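Open day at Trurnell: robots in the kitchen

I finally made it to the open day at Trurnell in March, and I stayed way longer than I meant to!

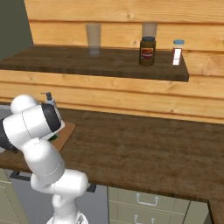
The Gilchrist team does its kitchen work in simulation first, so most of what we watched was on a big screen: a white arm at a wooden counter, with a cutting board and a sink to work around. They've built 1056 practice tasks so far (I asked), and the goal is to get well past that by summer.

My favorite part was the question session at 4, when a kid wanted to know if it does dishes. Not yet, they said, but they're working on it. Doors open again next month, and it's free. Get there early, because the parking at Brullent fills up fast.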